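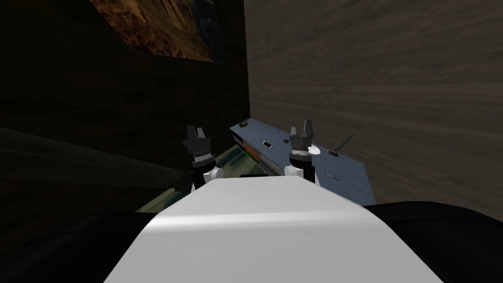 Mereana Ruawai wants to know if she can drive it. Yes, in the simulator, for up to 6 minutes, and the queue at Bruvcombe has its own ideas about fairness.

Will I break anything?
The robot on screen is rendered, so do your worst. The chair is real. Please be kind to the chair.

Does it have two arms?
Two, with a gripper on each. Most visitors manage one at a time and forget the other.

When is the open day?
Thursday, doors at 4 pm. The Ornside demo room holds 20.

Is there parking?
Technically.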